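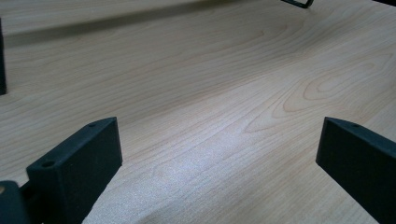 Bare tabletop between the open fingers, with glare in the near half.

Fixing height jumps on the Fustivitz over a glossy table

Last revised September 2025
Anil Nambiar, Sawatzky cell support

This page covers one fault: the recorded height of the Fustivitz hand-held gripper shifts downward while the tool is over a bare, shiny surface. The recording looks normal when played as video. The error is in the pose track, and it shows up when the track is replayed on the Furnon arm.

Treat this as a safety fault. In February a replay drove the Furnon's fingers into a tabletop at approach speed. The force limit stopped the arm, but one finger cracked at the mounting hole and a piece of it left the work area. The operator was outside the line and was not hurt. The track that caused it had passed the automatic check in Undeck with no warnings.

Symptoms

One or more of the following:

Height in the Undeck plot drops in a single step, then stays low for the rest of the recording.
The fingers in the 3D view sit below the table plane while the video shows them at or above the wood.
The arm stops on force during the approach, before it reaches any part.
The same task records correctly on a cloth or a cutting mat and fails on the bare table.

If the height wanders slowly in both directions instead of stepping, you have a calibration problem and should use the lens calibration page. If the finger gap is wrong but the height is right, check the finger markers.

Cause

The tracker finds small points of contrast in the picture and follows them from one picture to the next. Wood grain normally provides plenty. Where a lamp reflects off the finish, the grain fades and the points disappear. Worse, the edge of the reflection can be picked up as a point. A reflection moves when the camera moves, so the tracker reads that motion as motion of the tool and corrects for it. The correction usually goes into height.

The dark fingers add to the problem. They fill the bottom corners of the view, and auto exposure brightens the whole picture to compensate. A patch that was only pale becomes fully white.

Before you start

Put the Furnon in hold and lock out replay from the Undeck job page. Do not test a suspect track on the arm at reduced speed. A slow arm with a wrong height still reaches the table.

Move the affected recordings to the quarantine folder. Do not delete them. You will need one for comparison in step 5.

Step 1. Confirm the fault

Open the recording in Undeck and turn on the point overlay. Scrub to the height step. If the points thin out between the fingers just before the step, or a cluster of them sits along the border of a bright patch, the cause is glare. If the points are evenly spread, stop and look for a timing fault instead.

Write down the number of tracked points at the step. The default alarm only trips when the tracker is fully lost, and that is why the February track passed. A track can be badly wrong with a healthy-looking total if most of the points are on the far side of the table.

Step 2. Find the reflection

Hold the Fustivitz in the working position with the fingers open and nothing between them. Watch the live view. Move the tool slowly from left to right, then toward the far edge. Grain stays fixed to the table. Glare travels with you.

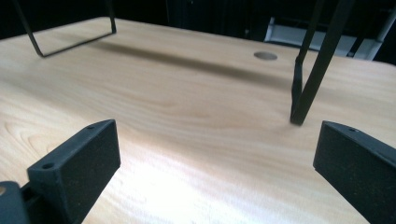

Far edge and grommet hole in view. The grain is almost gone between the fingers.

Check the lower center of the view first. That area is closest to the lens and counts most in the height estimate. With the tool angled so that the far edge is in view, the tracker has better material to work with: the edge itself, the round hole, and the grain swirls off to the side. None of it makes up for a blank area up close. Far points fix the heading well and the height poorly.

Look at shadows too. A soft shadow across the wood does no harm as long as whatever casts it stays still. Anything that can be bumped or shifted during a session, including thin rods standing at the table, should be clamped or taken off. Points on a part that moves will pull the track along with it.

Step 3. Change the light

Turn off the lamps one at a time and watch the bright patch. Usually one lamp causes most of it. Move that lamp to the side, or aim it at the ceiling. A diffuser helps, but a diffused lamp directly overhead still leaves a wide, weak patch, and a weak patch is harder to notice than a strong one.

We work to 2,000 lux at the table, measured with the meter lying flat. Do not go below that to get rid of glare. A darker table means longer exposure, and the grain will smear when the tool moves quickly.

Room lights count. If the overheads are normally on during recording, leave them on for this step.

Step 4. Lock the exposure

In the Fustivitz settings, turn off auto exposure. Hold the tool over the brightest part of the table and lower the exposure until the grain is visible all the way across the gap between the fingers. The fingers will look nearly black. Leave them that way. The tracker masks them out and does not need any detail there.

Save the setting to the tool. If you save it to the session only, it resets at the next power cycle — this has caught us twice.

If you cannot get visible grain across the whole gap at any exposure, go back to step 3. As a last resort, put down a printed, non-repeating mat with a dull surface. Do not use a checkerboard or any other repeating pattern. The tracker can lock on one square over and produce exactly the kind of step you are trying to remove.

Step 5. Record a test track

Close the fingers and touch the tips to the table. Lift, cross the area that used to be bright, and touch down again. Do this for 4 touchdowns, one near each corner of the working area. Keep the tool moving at normal speed.

Open the result in Undeck beside one of the quarantined tracks. Read the height at each touchdown. All of them must agree within 2 mm. A larger spread means the fault is still there, even if the plot looks smooth between touches.

Step 6. Set the alarm

Under track checks, change the point alarm from "lost" to "minimum in near zone" and enter 300. The near zone is the lower half of the view with the fingers masked out. Turn on "block replay on alarm." The default is to warn only, and a warning can be clicked through.

Then set the table plane as a hard floor in the Furnon cell file. Undeck will reject any track that goes under it. This does not fix a bad track, and it will not catch one that steps upward, but it keeps the fingers out of the table.

Step 7. Release the cell

Replay the test track on the arm with the table removed or lowered, one person at the stop button and everyone else outside the line. Compare the arm's reported height with the touchdown values. If they match, raise the table and replay again.

Unlock replay from the job page. Enter the exposure value and lamp positions in the cell log, so that the next person can tell if something has been moved.

Quarantined recordings

Do not repair these by shifting the height after the step. The heading is often off as well, by an amount too small to see in the plot. Record the task again. The old tracks can stay in quarantine as known bad samples for testing the alarm.

When to repeat this procedure

Repeat steps 2 through 5 after any change to the lamps, the tabletop or the table position, and after a lens or finger replacement. Refinishing counts as a change of tabletop. Wiping it down with polish does too.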